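Workshop notebook, Clarkgate
July 9, 2020

Dye bath 314, second attempt at the muted pink for the Losau blankets. Same wool as last time, from the Ledesma lot, scoured yesterday and left in the sink overnight with a plate on top to keep it under. It was soaked through this morning, no dry patches when I squeezed it.

Weighed out 300 g of yarn. Madder at 30 percent of fiber weight, alum mordant already done. Put the madder in a stocking bag this time and tied it at both ends. The last batch had bits of root all through it and I was still picking them out a week later.

Started the pot cold and brought it up slowly. Took most of an hour to get to 140 F. Held it there. The probe thermometer reads four degrees high against the glass one, so I went by the glass one. Somebody please write that on the probe in marker if you get to it before I do.

The color at the half hour was too orange. Added a spoon of chalk, dissolved first in a jar of warm water, and it moved toward red within ten minutes. I would like it to go further toward mauve. Small amount of iron might do it, but iron is hard to take back out, so I cut off a short length and tried it in a jar before touching the main pot.

Jar test: a pinch of iron in 900 ml of dye liquor, five minutes. Good color, a bit flat. Two minutes was better. Color to aim for is the plate, or slightly grayer.
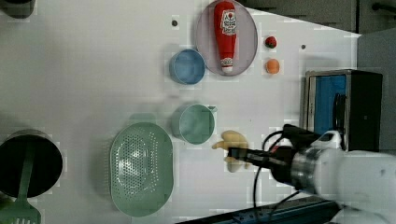
Oval plate, top center. Target for bath 314.

Went ahead with the main pot at two minutes. Lifted the skeins out first, stirred in the iron, put them back and kept them moving with the long spoon the whole time. Out at two minutes by the clock and straight into the rinse bucket. Three rinses, the third still slightly pink. Hung them on the back rail, away from the window.

Too early to call it. Wet wool always looks darker and I have been fooled by that before. Will compare dry.

Saved the liquor in the lidded bucket for an exhaust bath. There should be enough left in it for a pale peach on the thin yarn, if anyone wants that. Use it within three days or it starts to smell.

Next up is the yellow. We have the end of a bag of weld and a full bag of onion skins. The skins give a brassy gold that the Losau people did not like in November, so weld first and skins only if we run short. They asked for something soft and pale, closer to butter than to lemon. 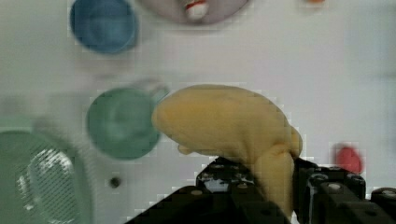
For the weld I want to keep the heat lower than the recipe in the Brorkarine booklet says. At their temperature the yellow went brown on us twice. Plan is to hold at 120 F, chalk in from the start, and pull a test strand every fifteen minutes. Tie the strands to the card in order – last time they got mixed up and the card was no use.

Still to do:
Order alum, the tub is nearly down to the bottom.
New stocking bags.
Wash the big pot with soda before the weld goes in, there is a pink line all the way around the inside.
Lightfast strips from bath 311 are still taped in the front window. Leave them there one more week.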